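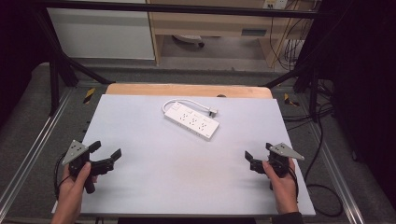 Drop-in skills evenings are back at Drengate, and I've bagged a place

Posted 2026-04-22 in Groups and Courses, Anxiety, Coping Skills, Local News

Good news for anyone who missed out over the winter: the free coping skills evenings at the Drengate centre start up again in May, and this time there are 44 places instead of the handful we had last year. I rang up the minute I saw the notice and got one, so I suppose I should declare an interest before I go any further.

If you haven't come across them, the evenings are run by Clerow, the small mental health charity that used to be above the chemist's on the high street. They moved into the ground floor at Drengate last autumn and have been finding their feet there ever since. The old rooms were lovely but there were two flights of stairs and no lift, and I know at least one person from my first group who gave up coming because of her knees. The new place is all on one level, with a side door if you'd rather not walk in past the café (I always use the side door).

The course is six sessions long and you can join at any of the first three. It covers the sort of thing people will know from a DBT or CBT workbook: spotting what set you off, putting a name to the feeling, riding out the worst ten minutes without doing something you'll regret, and asking for what you need without either shouting or going silent. I'm a silent one myself. My sister is a shouter. You can imagine Christmas.

What's changed is the format. Last time each session was two hours straight through, with a lot of talking from the front, and by the second half I was mostly thinking about the bus. Now it's two shorter halves with a proper tea break, and the second half is given over to practice in pairs or on your own. You don't have to read anything out. You don't have to say why you've come either, and I wish I'd known that the first time, as I sat in the car rehearsing a little speech and then never used it.

Money, then. The evenings are free to anyone living in the area, and that's down to a grant of £2,000 from the Zurnine Fund, which covers the room, the printing and a second facilitator. The charity has also put in £500 of its own from the spring book sale. I asked whether that would stretch to another run in the autumn and was told they'd very much like it to, but nothing has been agreed. So if you're thinking you'll leave it till later in the year, I'd have a rethink.

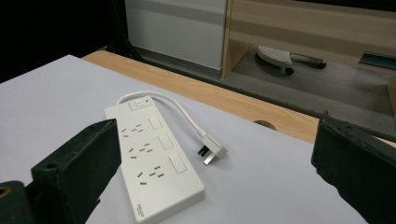
Issue 5

There's a new handbook to go with it too. The old photocopied sheets have gone (mine were covered in coffee and had lost page three entirely) and everyone will get a spiral-bound booklet from Hviid, a little press that does mostly therapy and self-help titles. I had a flick through a sample copy at the desk. The diary cards are much bigger, thank goodness, with room to write more than one word, and there's a section on sleep that wasn't there before. I wasn't mad about the cartoons. You can buy it on its own if you can't make the evenings, or there's a copy to borrow from the shelf by reception.

A few practical bits, as I've already been asked. Doors open at half past six and it starts at seven. You can bring someone with you for the first session, but they'll need to book as well or wait in the café, which is staying open late on course nights. Parking is free after six. It's for over-eighteens only, though I'm told there's talk of something for teenagers — I'll write that up if it comes to anything.

You don't need a referral from your GP, and being on a waiting list for therapy doesn't rule you out. Plenty of us last time were on one. The facilitators are quite clear that it's a skills course and doesn't replace treatment, so if you're seeing somebody already, it's worth mentioning to them that you're going. And please don't hang on for May if things are bad now. Ring your surgery, or 111, or 999 if you or someone else is in danger. The Samaritans are on 116 123 at any time of day or night, and the call is free.

As for whether it's any good, I can only speak for myself. I went last year because I kept losing my temper at work over tiny things, a jammed printer, somebody's mug in the sink, that level of nonsense, and then feeling dreadful all the way home. I still get cross. But I notice it coming a bit sooner than I did, and I've got a thing I do with cold water on my wrists that I'd have laughed at before. One of the others said she'd got nothing from the first three weeks and loads from the fourth — so if you go once and it leaves you cold, maybe give it another go.

Booking is by phone or at the Drengate reception desk, and you only need to leave a first name and a number. They were down to just over half the places when I rang. If it fills up there's a reserve list, and people do drop out, so it's worth putting your name on it.

I'll be the one near the side door with the biscuits. Say hello if you fancy, or don't!

Filed under: Groups and Courses, Anger, Anxiety, DBT and CBT skills, Free events
2 comments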